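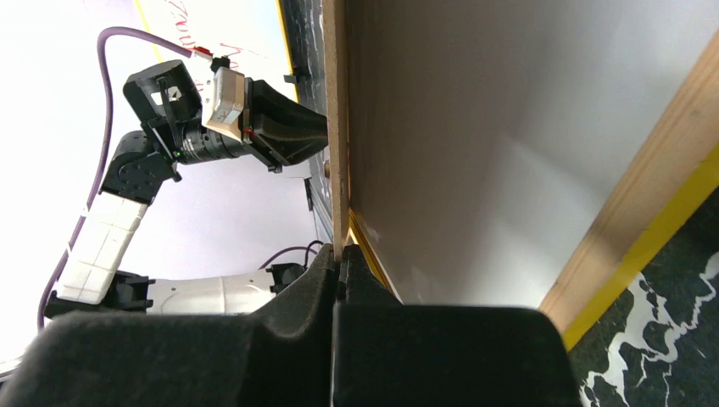
投稿者:Lyle Delacroix 住まい・DIY > 棚・収納 解決済み

本棚の棚板がたわんできました。板を替えるべきか、補強で済むか

賃貸の部屋で、Kerardという組み立て式の本棚を使っています。幅がおよそ101センチあり、棚板はパーティクルボードに化粧シートを貼ったものです。厚みは15ミリでした。

下から二段目に画集と辞書をまとめて入れていたところ、真ん中が下がってきました。定規を当てると、中央で1センチ近く沈んでいます。上の段は文庫本だけなので、ほとんど変化がありません。

考えているのは次のどれかです。

・棚板を裏返して使う
・同じ厚みの板をもう一枚重ねる
・無垢の板か集成材に取り替える
・中央に支柱を入れる

予算は4,000円くらいまでで、のこぎりは持っていません。電動ドライバーは借りられます。壁に穴を開けるのは不可です。側板のダボ穴は3センチ間隔で開いていて、棚板は金属のダボ四本に載せてあるだけです。背板は薄い合板で、溝に差し込んであります。

本の量は減らせません。板を買う場合の材質と厚みも教えてもらえると助かります。

坂の途中

まず裏返しについて。応急処置としてはありですが、同じ重さを載せれば、また同じように下がってきます。パーティクルボードは長く荷重をかけると少しずつ変形が進む材料なので、反対側に曲げ直しているだけと考えてください。化粧シートが片面にしか貼っていない製品もあります。裏がざらついていたら本が傷みます。

一番安くて効くのは中央の支柱です。支えの間隔が半分になるので、たわみは見てわかるほど減ります。手順は次のとおり。

1 本を全部下ろし、棚板を外して平らな床に裏返して置く。軽い重しを載せて一晩おく。完全には戻らなくても構いません。
2 棚板を戻し、下の段との内寸を左右の端で測る。中央で測ると、沈んだ分だけ短い支柱になります。
3 その寸法で板を切ってもらう。奥行きは棚板より2センチほど短くする。
4 中央に立てて、上下を小さなL字金具で留める。

支柱の下に来る棚板にも荷重が伝わるので、支柱は底板まで縦にそろえてください。二段目だけに入れると、今度は一段目が下がります。底板が床から浮いている本棚なら、底板と床の間にも同じ位置に端材を挟みます。これを忘れる人が多いです。

切るのは店に頼めばいいと思います。うちの近所のTuhumuryでは、買った板なら直線のカットは一回いくらで受けてくれます。店によっては、細すぎる材や小さすぎる材は断られるので、先に電話で聞いたほうが早いです。

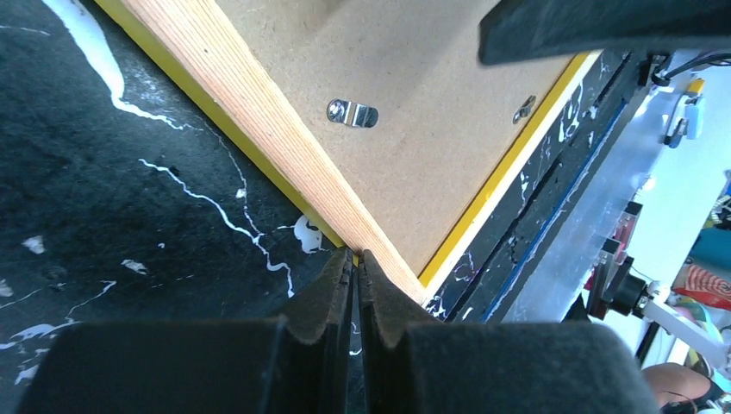

明るい色の板、木目は細い平行な筋

重ね貼りは勧めません。接着剤なしで重ねただけだと二枚が別々に曲がるので、厚さ30ミリの板と同じ強さにはなりません。全面に木工用接着剤を塗って圧着すれば強くなりますが、化粧シートの上からでは木工用が効きにくいです。表面を削る手間を考えると、最初から厚い板を買うほうが楽です。

Roser

支柱を入れると大判の本が置きにくくなるので、私は板の交換派です。

うちも似た幅の棚で、パイン集成材の18ミリに替えました。Puvsideの通販で2枚買って、送料込み3,244円。長さは注文時に指定しました。三年使っていますが、目で見てわかるほどの沈みはありません。ただし載せているのは単行本が中心で、画集は一番下です。

寸法の注意だけ書いておきます。元の棚板を外して、長さと奥行きをそれぞれ二か所で測ってください。側板の内寸ぴったりで頼むと入らないことがあります。私は内寸から2ミリ引きました。引きすぎるとダボへのかかりが浅くなります。

木目は必ず長手方向に通っているものを選んでください。短手方向に木目が通った板は、見た目が同じでも簡単に曲がるし、悪くすると割れます。端材コーナーの板は、奥行きの足りるものを探すとたいてい木目の向きが逆です。

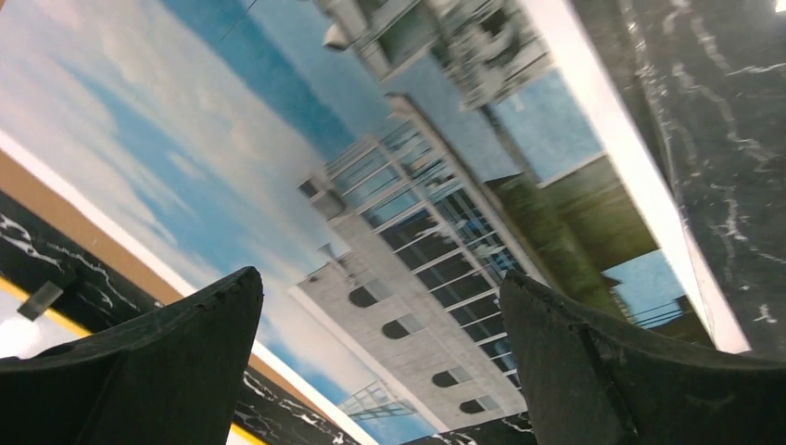
塗装は片面だけだと反りやすいので、塗るなら両面と木口まで塗ります。私はワックスだけで済ませました。日曜の午前に塗って、その日の夕方には本を戻しましたが、においが残ったので、もう一日置けばよかったです。白い本には色が移ることもあるので、乾いた布でよく拭いてから使ってください。

厚みの話を補足すると、同じ材料で同じ幅なら、たわみにくさは厚みの三乗で効きます。15ミリを18ミリにすると、それだけで沈みは六割弱になります。21ミリならもっと減りますが、板自体が重くなるし、段の高さも少し狭くなります。元のダボが18ミリ以上の板で使えるかどうかは形によります。板の下面に溝があって、そこにはまる形式なら、溝も彫らないといけません。載せてあるだけとのことなので、今回は問題ないはずです。

とおりすがりの北口

重い本を一番下に置けばいいのでは。うちはそれで済んでます。あと百科事典は床に積んでます。

Lyle Delacroix(質問者)

ありがとうございます。測り直したら、下の二段は画集の高さに余裕がなく、18ミリにするとぎりぎりでした。ダボを一穴下げれば入りそうです。

二段目は集成材の18ミリに交換し、一段目は今の板のまま、中央に支柱を入れることにします。辞書は底板の上に移します。支柱の位置で底板の下を見たら、床との間に隙間がありました。端材も一緒に切ってもらいます。

ひとつ追加で、背板の溝から薄い合板が少し外れかけているのですが、これも棚板の沈みと関係ありますか。

坂の途中

関係あるかもしれません。側板が外に開くと、溝が浅くなって背板が抜けてきます。棚板はダボに載っているだけなので、側板を引き寄せる力がありません。固定棚のねじを先に締め直して、それでも隙間が残るようなら、背板を後ろから短いねじで数か所留めてください。留める前に、対角線を二本測って長さをそろえること。ずれたまま留めると、新しい棚板がダボの上でがたつきます。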